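理一理那只“什么都往里扔”的箱子
Plellside 邻里工具角通讯 2021年1月6日
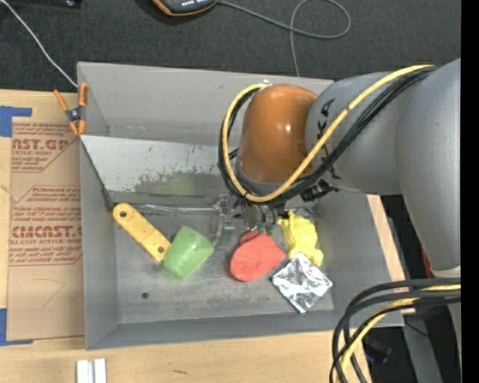 新年第一期,我想聊一件特别小、但让我高兴了好几天的事:把杂物箱清出来!

每家大概都有这么一只箱子吧。我家的放在工作台一头,本来是装零件的,后来变成了“先放这儿再说”的地方。断了的钥匙圈、说不清哪台机器上掉下来的旋钮、孩子玩具上的塑料片、买多了的膨胀管,统统进去。每次要找东西,就把手伸进去搅一通,搅到一半想起来别的事,又走开了。我自己都数落过自己好几回,去年六月还信誓旦旦说要收拾,结果一拖拖到了年底。

元旦放假那两天外面又冷又下雨,哪儿也不想去,我泡了一大壶茶,把收音机打开,终于动手了。

先说我试过又放弃的办法。最早我买过一套带很多小抽屉的收纳柜,Skoditz 的,做工很好,抽屉拉起来顺滑得让人想多拉几次。我兴致勃勃地把东西一样样分进去,贴了标签,拍照发给了我姐姐。然后呢?不到两个月,抽屉外面的台面上又堆满了。分得太细,手上沾着胶水的时候谁愿意去想“这个小弹簧该进哪一格”呢。那个柜子现在装种子和花园里用的铁丝,倒是物尽其用。

所以这次我反过来做,保留一只敞口的大箱子,让它继续当“先放这儿再说”的地方,但是给它定个规矩:箱底要看得见。只要东西开始叠起来,就该清了。就这一条,比我以前写过的任何一张收纳计划都好记!

选箱子我是有点心得的,忍不住多写几句(编通讯的好处就是没人拦着我)。

我偏爱金属的。塑料箱轻便,价格也低,可是装过几回螺丝和旧合页之后,底上全是划痕,灰嵌在里面刷不出来。金属箱也会磨花,漆面会蹭掉,可我觉得磨花了反而好看,有种一直在干活的样子。掉漆的地方如果露出了底子,用干布擦净,别让湿东西在上面过夜就行。我那只箱子是从 Lougher 的旧货市集上搬回来的,当时摊主用它装门把手,我问箱子卖不卖,他愣了一下,然后把门把手全倒在了桌布上。

箱壁要高一点,但是别高到看不见底。我的经验是,站在桌前不弯腰,一低头就能看到箱底的四个角,这样的高度最舒服。有斜壁的比直上直下的好用,小东西会自己滑到中间来,伸手就能捞到。底部如果有小孔,扫灰的时候很方便,把箱子拎起来抖一抖,木屑就漏下去了;不过细钉子也会漏,我已经在袜子底下找到过一枚,请大家引以为戒。

箱子放在哪儿也有讲究。我以前一直放地上,放在地毯边上,弯腰去翻,翻着翻着腰就酸了,小螺母掉进地毯的绒里更是再也见不着。现在我把它搬上了桌面,真是相见恨晚!木头桌面浅一些的颜色最好,东西蹦出来一眼就能看到。怕刮花桌子的话,箱子下面垫一块旧毛毡,或者把穿旧了的羊毛衫剪一片下来也行。

再说怎么清。我的做法是一次只清一箱,清完就停,绝不顺手再去拉开旁边的抽屉(这一点最难,我是真的把抽屉用胶带封住了)。

先把箱子里的东西全部捧出来,摊在一张大报纸上。这时候别急着分类,先看一遍,看颜色,看大小。您会发现有些东西一摊开就认出来了:哦,原来是窗帘杆上的那个堵头!我这次就这样找回了咖啡磨的手柄螺母,之前为了它,我差点要去买一台新的。

然后分堆。我只分四堆:马上能装回原处的,认得但暂时用不上的,不认得的,该扔的。能装回去的当场就装,拿着螺丝刀在屋里走一圈,特别有成就感。家里浴室门的挂钩松了大半年,那天下午两分钟就拧好了,我来来回回关了好几次门,就为了听它不晃的声音。

认得但用不上的,装进玻璃罐。果酱罐、酱菜罐都好,透明,盖得紧,摆在架子上还挺漂亮。我喜欢把颜色鲜艳的塑料件单独放一罐,黄的红的挤在一起,下雨天看着心情都会好。我攒了16只同样大小的罐子,是吃了好几年橘子酱的成果,家里人现在看到橘子酱就摇头。

不认得的那一堆,我以前会一股脑儿扔掉,后来后悔过。现在我给它们一次机会:装进一只信封,写上年份,贴在架子侧面。满一年没人来认领,就送走。去年那只信封里有个灰色的小卡扣,我看了半天没看出名堂,十一月换吸尘器袋子的时候突然明白了,高兴得在楼梯口喊了一声,把猫吓跑了。

该扔的也别全进垃圾桶。金属件攒在一个罐头盒里,满了带去回收点。电池一定要分开放,箱子是金属的话尤其要留心,别让它们在箱底滚来滚去。刀片用厚纸包好,贴上胶带,在外面写清楚。

箱子空了,先用软毛刷把角落扫一遍,再用拧得很干的抹布擦。我用的是 Zistar 的那种硬一点的小刷子,刷柄短,伸进角里正合适;旧牙刷也完全可以。擦完敞着晾一会儿,再把常用的几样放回去。几样就够了!我现在箱子里留的是卷尺、一截铅笔、砂纸块、两把小夹子,别的都有了去处。

说到这里要跟大家报个喜。上一期请各位把家里多出来的小零件带到工具角来,放在门口的桌上交换,反响真好。到年底收班清点的时候,光是成对的合页就有56副,抽屉拉手更是从铜的到陶瓷的什么样都有。有位邻居拿走了一只缺了很久的陶瓷拉手,隔天送来一袋自家烤的姜饼,我吃了不少,在此一并道谢。

交换桌这个月继续,规矩不变:小件放进箱子,大件放在旁边,带尖带刃的请交给当班的人。放进来之前最好擦一擦,配套的螺丝请用胶带粘在一起,一副合页少了螺丝,拿回家的人又得满世界去找。看中什么直接拿走就好,不用登记。有些朋友总觉得只拿不放不好意思,真的不必!东西能用上,原主人比谁都开心。

还有几位来信问,能不能带孩子一起来理零件。当然能,我觉得孩子比我们更擅长。大人看一堆杂物,看到的是麻烦,孩子看到的是宝藏。给他们一只浅盘,让他们按颜色分,或者按“会滚的”和“不会滚的”分,能安安静静玩很久。太小的孩子请大人陪着,小珠子小螺母不要离手离眼。分完之后让他们挑一样带回家,随便什么都行,我上次见到一个小朋友选了一只生锈的蝶形螺母,一路攥着走的。

最后提几样工具角眼下缺的东西,谁家有富余的欢迎带来:带盖的玻璃罐,大小不限,标签撕不干净也没关系;旧毛毡或者厚呢料,剪碎了的也要;敞口的金属箱或者木箱,能端得动的就行;还有软头的小锤子,架子上那把的锤头松得厉害,敲一下掉一回。

下一期想写写旧桌面怎么翻新,我自己那张木桌边上有一圈茶杯印,试过几种办法,有灵有不灵,容我再折腾几个星期。如果您有拿手的法子,写张纸条塞进工具角门口的信箱,字写大一点,我老花镜常常不在手边。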